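Foro Bricolaje en casa > Madera y acabados

Tablero claro para la mesa de trabajo: ¿aceite o barniz?

virutas_y_cafe
¡Por fin tengo el tablero! 120 cm de largo, madera clarita, con una veta finísima. Llevaba desde enero dándole vueltas y estoy como un crío – no paro de pasarle la mano. Lo quiero para el banco del cuarto de atrás y mi idea es darle aceite Clinomard, dos manos y listo.

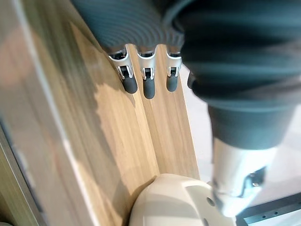 La veta la quiero a lo largo, y lo que me preocupa es que el aceite me lo amarillee, con lo bonito que es ese beige. ¿Alguien lo ha usado en maderas tan pálidas?

lijadora74
¡Qué gusto de veta! Pero aceite en un banco de trabajo, ni loca. Barniz mate Tinska al agua y a disfrutar.

Oosthuizen
Discrepo con lijadora74. El barniz se raya y luego toca lijarlo entero. Con aceite repasas la zona y ya está. Eso sí, prueba antes por la cara de abajo.

lijadora74
El mío lleva 2 años y ni un rayón, que conste :)

virutas_y_cafe
¡Gracias a los dos! Haré prueba de ambos por debajo. ¿Lija de 120 para empezar?

Oosthuizen
Sí, y siempre a favor de la veta. Un bote de 500 ml te sobra.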